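# Altari hand and arm: demonstration visits

Tokamix shows the Altari on a carpeted demonstration floor, with the same hand and arm we ship. Visits run through May and last one morning. You will see the hand handling everyday objects and you can bring your own.

The Altari hand is item 597 in our catalog. The full arm and hand set is item 2817. Both are sold through Hendivine, who also handle spare fingers and joint covers.

The fingers have broad, rounded tips and are dark gray like the arm. Yellow tape on the carpet marks positions for the visit — please step over it and leave it where it is.

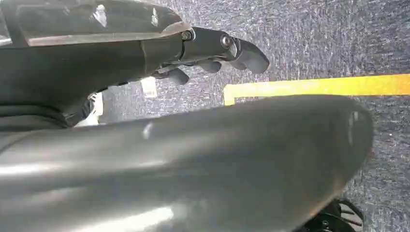 Can I bring my own parts to try?

Bring up to six, each one small enough to hold in one hand. Sharp or leaking items stay in the car.

The morning starts at 9:30 with a short talk by Araceli Cuevas on setup and power. Handling starts at 10:15. Phones are the item visitors ask for most, so a phone handover is part of every visit. One person sits across the table and works with the hand directly. A cardboard tray with twelve slots is kept on the table for sorting small parts, and a laptop stays within reach of the operator.

The hand can be used bare or with a clear plastic cover. Covers are item 509, sold in packs, and fit over the fingers and palm. Change them when they tear or cloud up.

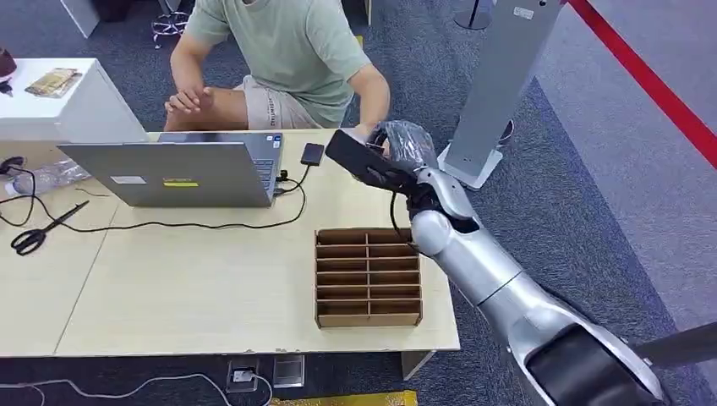 Yatziri Arellano

Stand behind the rope until your turn at the table. Two people from each group can take the seat, one after the other, and the rest can watch from the side. Long sleeves should be rolled up.

To book, write to the Tokamix demonstration desk and quote reference 1883. Give the number of visitors, the parts you plan to bring and whether you want the arm quoted with the hand. Parking is behind the Mac Suibhne building — use the second gate.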